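Two-Basket Sort: Bring Your Odds and Ends in September

The welcome basket table is back at the Dunmore building this September. Last year we made up 198 baskets for new households on the Plulleck side of town. This year the goal is 440, and we are changing the way the table is set up so that the work goes faster and fewer baskets have to be opened again at the end.

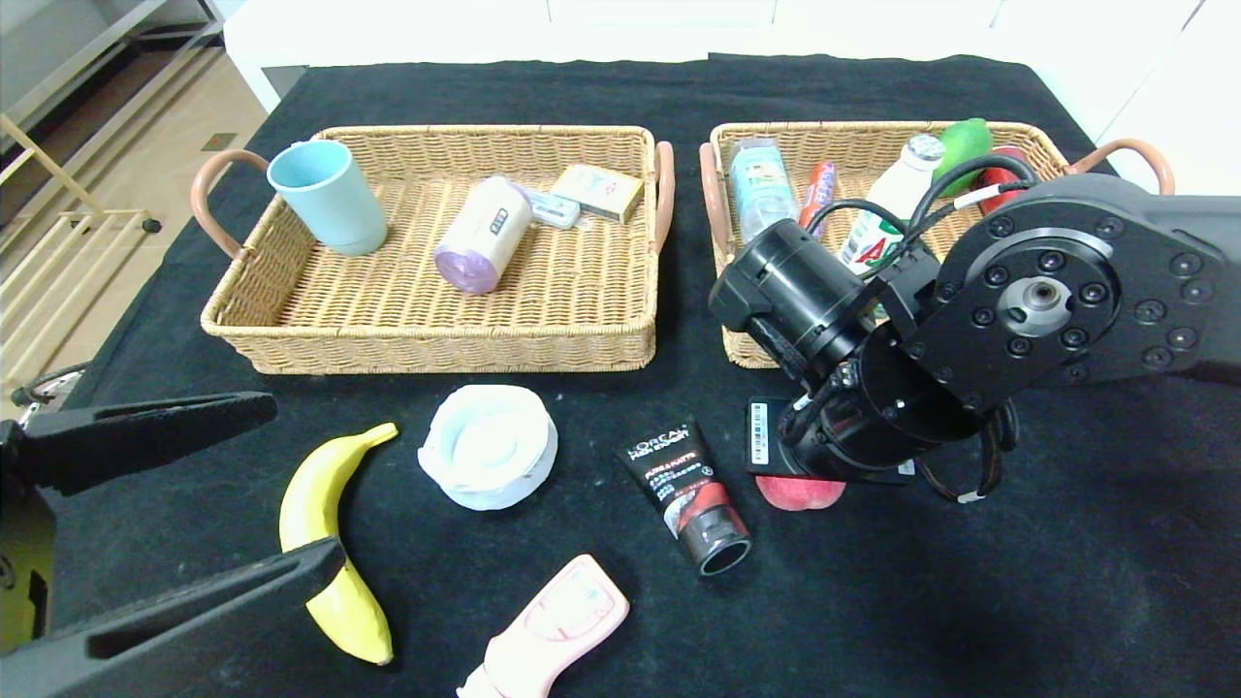
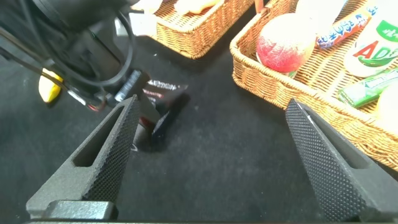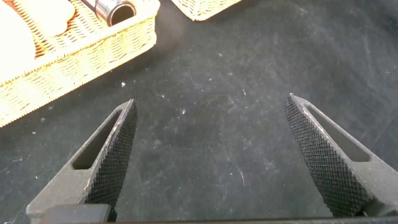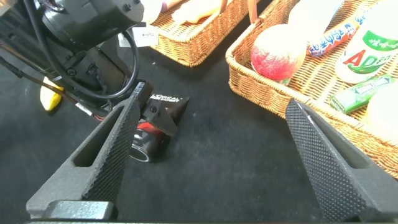 Wicker baskets on the sorting table, Dunmore building. The first picture shows the wide view, with both baskets partly filled.

The main change is that each sorter now works with 2 baskets side by side at the back of the table. In the past we handed out one basket at a time, and people tended to fill it to the top with whatever was closest. The first baskets of the morning were too heavy to lift by the handles and the last ones had a bar of soap and a packet of crackers. With a pair to fill, a sorter can compare them and move things across before either one is closed.

Loose items go on the cloth in front of the baskets. Please keep using the black cloths. They were bought for the Lindard supper and they are plain, so small things with light labels show up well against them. Dark packages and dark tubes are harder to find on black, so give the cloth a look from both ends before you clear it.

What goes in

Each basket gets a mix of bathroom items, something to eat, and something to drink from. A plastic cup is fine. If you use a cup, stand it upright toward a back corner where it will not be knocked over. Bottles also go along the back. Containers with lids can lie on their side in the middle if there is no room to stand them, but check that the lid is tight first. Small boxes fill the gaps.

Fruit goes in last. Limes and other firm fruit can sit at the back beside the bottles. Peaches bruise, so leave them on the cloth until everything else is in and then set them on top. Last year a number of peaches went in first and had to be thrown away, along with the paper napkins under them.

Snack packages should be sealed and in date. A crumpled wrapper is all right if the seal has held. If you can't find the date, put the package in the box under the Kurketel Street window and it will be checked on Friday.

Tubes of cream, hair products and toothpaste are welcome in any brand, as long as they have not been opened. Squeeze tubes should go in with the cap end up. Please do not put a tube directly against food. A toothbrush should still be in its package.

What we have enough of

We have plenty of shampoo, and we don't need any more hotel soaps. We could use toothpaste, dish cloths, tea, cups, and crackers. Baskets are also needed. The rectangular kind with a handle at each end works best, as it stacks in the van and two of them fit across a table with room left in front. Round baskets are hard to pack and we ended up using them for storage. Used baskets are fine if the handles are sound. If the wrapping on a handle has come loose, bring it anyway and we will redo it.

We are setting aside 100 baskets for households with small children. These will be packed separately on a different table, and the list for them is not final. If you have unopened baby items, mark the bag and leave it inside the side door. Please don't mix them in with the general items.

Times

The table will be open Friday from 9 in the morning until 2 in the afternoon. You do not have to stay for the whole time. Drop-offs can be left in the hall during the same hours. The front lot is being repaved, so use the Kurketel Street entrance. There is a step at that door and the ramp is on the left.

If you are bringing baskets only, stack them by the coat rack with the handles facing out. Finished baskets go to the far wall in the order they are closed. Fruit baskets should be on the top row, and those go out the same afternoon.

The Lindard kitchen has said we can use its cold shelf again for anything that needs it overnight. Label the bag with the word BASKETS in large letters. Two bags went home with the wrong people last time.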